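Filed under: Opinion, Home & Living

Stop knocking down the walls

Every listing in Murnby now says open plan. Every one. I looked at 11 places with my sister in December and couldn't find a kitchen with a door on it.

Who asked for this? You fry onions, the couch smells of onions. Someone's on a work call, so everybody whispers. Kid practicing recorder – good luck.

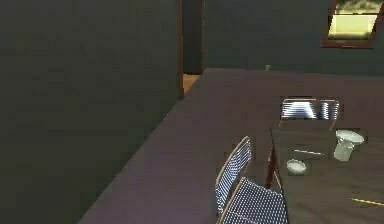
And the heating. One giant room, one giant bill. My grandmother shut the door on the front room all winter and was warm as toast in the back. She wasn't being quaint, she was being cheap. Smart woman.

I get that light matters. Small dark rooms can be grim, I grew up in two of them. But you can paint. You can buy a lamp. Putting a wall back costs a fortune and teh dust gets everywhere.

So keep the doors. Close one tonight and read something.

2 comments

Shalini Negi
Agree 100%. We paid to take ours out and now we're pricing a sliding door. Dont ask.

Girish Saxena
Disagree, I like seeing the kids while I cook. Onions are fine.

We use cookies to remember your settings. Accept | Manage choices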